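Pinza de dos dedos Heteck o Tredgate para fruta, ¿cuál?

meireles_2309
Llevo toda la tarde probando las dos pinzas en el simulador, con el mismo brazo y el mismo controlador. Con la Tredgate me salen 10 agarres buenos de 12, pero con la Heteck la fruta se me escapa en cuanto cierro rápido. ¿Alguien ha tocado la fricción de los dedos?

somutska
Yo no tocaría la fricción, bajaría la fuerza de cierre - a mí me fue de maravilla con eso!

pinzaloca1031
Pues no estoy de acuerdo con somutska. Si bajas la fuerza, luego se te cae al levantar. Mira antes la altura de entrada, que en una cesta con paredes la muñeca va muy justa. ¿Tienes alguna captura?

meireles_2309
Claro, va una con la pinza metida en la cesta blanca y los dedos cerrados sobre la fruta amarilla verdosa. La manzana roja la dejé fuera, en la mesa.
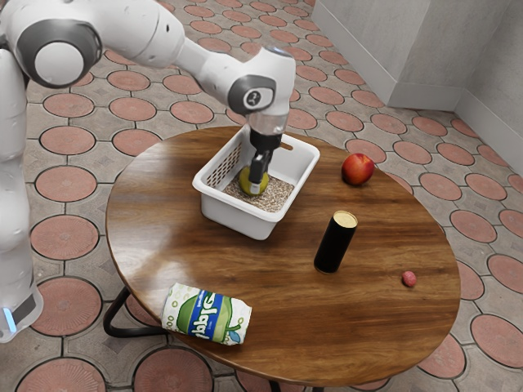 Re: pinza de dos dedos Heteck o Tredgate

pinzaloca1031
Entra bien vertical, eso me gusta. Prueba a cerrar un pelín más arriba y nos cuentas.

somutska
Y prueba también lo mío, eh, que son dos minutos :)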